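Druline Roof Bar Set 3561
Fitting and Set-up Guide, Section 4: Mounting the bars

Read this section through before starting. The bars must be fitted with the vehicle parked on level ground, parking brake set, doors open. Two people are needed for steps 5 to 8.

4.1 Before you begin

The 3561 set fits vehicles with flush side rails only. It does not fit raised rails, rain gutters or bare roofs. For those, order the matching foot kit from your Bamham dealer. Bars and covers are the same in all kits; feet and pads are not, and they cannot be swapped between kits.

Tools needed: the supplied torque key, a tape measure, masking tape, a soft cloth. Do not use an impact driver on any fastener in this set.

1. Wash the rails and the strip of roof beside them. Grit trapped under a pad will mark the paint.
2. Dry the rails fully, including the underside where the clamp seats.
3. Unpack the feet. They are stamped FL, FR, RL and RR on the inner face. Lay them out in that order.
4. Check that each rubber pad is seated in its foot with no gap at the corners. If a pad is loose, press it in by hand. Do not glue it.

Sort the small fasteners into open trays so the long and short bolts stay apart. The short bolts belong to the end covers. A short bolt used in a clamp will appear to tighten and will then strip.

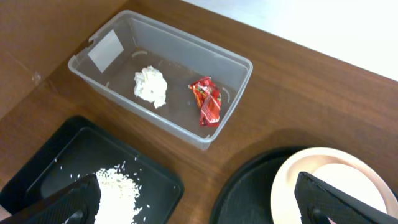 4.2 Fitting the front bar

5. Measure back from the top edge of the windshield, along the rail, to the distance shown for your vehicle in the Semaan fit chart. Mark it with masking tape on both sides. Do not measure from the seal.
6. Slide feet FL and FR into the front bar until the scale on each side shows the same number. The front bar is the one with the arrow decal on its underside.
7. Lift the bar onto the rails, one person at each side. Lower it straight down. Do not drag it along the rail.
8. Hook the clamps under the rails and turn each bolt by hand until it just holds.
9. Tighten with the torque key, two turns left, two turns right, until the key clicks on both sides.

Caution: Stop at the first click. Turning past it can dent the rail, and damage of this kind is not covered.

Note: If the scale numbers differ by more than one mark, loosen both feet and start again from step 6. An off-center bar will whistle above town speeds.

4.3 Fitting the rear bar

10. Measure back from the center of the front bar to the rear position given in the fit chart. Mark both sides.
11. Repeat steps 6 to 9 with feet RL and RR.
12. Check the spacing between the bars on the left and on the right. The two measurements must match.
13. Push the rubber infill strip into the top slot of each bar. Trim the ends flush with a sharp knife.
14. Fit the end covers with the short bolts and lock them. Both keys carry the same number. Write it on the back page of this guide.

Where the top slot holds dust or fine debris from storage, tip it out and wipe the slot before step 13. Do not use oil or silicone spray on the strip. A little plain water is enough to help it slide.

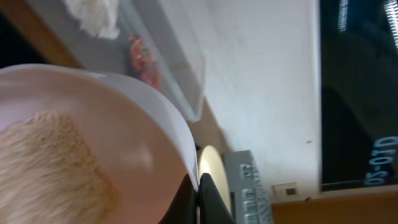
Bowl with light tan granular material.

4.4 Checks after fitting

Pull each bar firmly forward, back and upward. There must be no movement at the feet. Open the tailgate slowly and confirm that it clears the rear bar. On vehicles with a sunroof, confirm clearance before using the tilt position.

Re-tighten all four clamps after the first short drive, again before any long trip, and each time a Bevitz box or carrier is added or removed.

Load limit: 166 lb, spread evenly over both bars, including the weight of any carrier. If the vehicle handbook gives a lower roof limit, the lower limit applies.

Remove the bars before using an automatic car wash.

Section 4 revised 9 February 2025. Text: Folasade Lawal. Technical check: Harpreet Cormier.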